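Mending Season, and Other Small Jobs
5/21/20

I've been meaning to write about mending for ages, and now that the pile beside my chair has grown taller than the chair's arm, I suppose it's time.

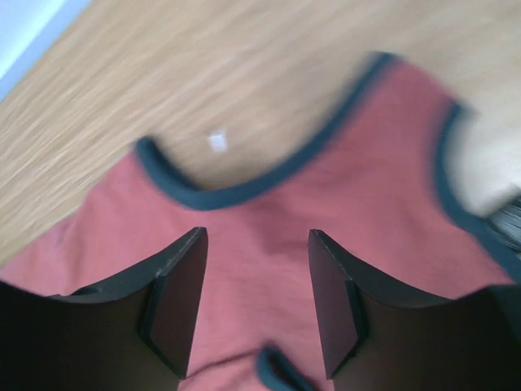

Where I learned it

My neighbor Morven Gillies taught me to darn when I first moved to Virnstead. She had me practice on an old dish towel for 3 evenings before she'd let me anywhere near a sock, and she was right, though I grumbled the whole way home (it's 56 steps, door to door, so not much of a grumble).

I still hold the needle the way she showed me — thumb flat, wrist loose — and I still use her trick of running the thread over a stub of candle first. It slides through so much nicer, especially on anything heavy like jeans!

What's in the pile

Two pairs of work pants, a pillowcase with a long split, and a cardigan I've had since college whose elbows have given up completely. I'm starting with the cardigan. Siiri Saarela mailed me a skein of gray wool back in February, a little darker than the sleeves, and I've decided I like it that way. The pillowcase can wait until I find my good scissors, which I last saw in the kitchen.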